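Staff group asks Zeltex to slow down on bottle-sorting arms

Aug 23, 2026 – Workers at the Zeltex drinks testing site in Fitzsimmons want the company to hold off buying more robot arms until it can show what the first ones have done for the people who work beside them.

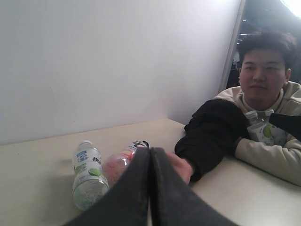
Normand Kowalchuk accepts that the arm can pick up a bottle, and says his quarrel is with the rota, where two people used to share a bench and one now sits there alone for the whole shift, handing things over and taking them back.

Zeltex brought in 5 arms in January under a supply deal with Kuneck. Staff were told the machines would take over the dull part of the job, which is moving sample bottles between the bench and the trays, and leave people free for tasting notes and label checks. The Staff Forum, which represents 111 employees on the site, says that promise has been kept only in part.

In a survey run by the Forum, 40 members said they now spend more of the day at the bench than they did last year. Several wrote that they had become the arm's assistant. Bottles with soft sides or glossy sleeves still have to be placed by hand, and so do any that have fallen over, according to the replies. The time this takes does not appear in the monthly figures, which record a bottle as handled by the machine whoever set it up.

Ginette Chauvin, speaking for the Forum, said: "We were shown a slide saying the arms would save 162 hours a month. We asked whose hours they were and where they had gone. We are still waiting. Some of us like working with the kit, and my wrists are better for it. But I would want to see the sums before anyone signs for another batch."

The Forum is asking for three things before the Parico line is fitted out in the same way: a count of every time a person steps in to help, a second worker back on each bench during long runs, and a say in how fast the arms are set. It also wants the training day, cut to about two hours in the spring, put back to its full length.

Zeltex has told staff that it regards the first stage as a success and that no jobs have been lost. The Forum does not dispute the second point, though it notes that four people who left have not been replaced – and that their benches were the first to get an arm.

A meeting between the two sides has been agreed but has no date yet. The full survey results are available from the Zeltex Staff Forum on request.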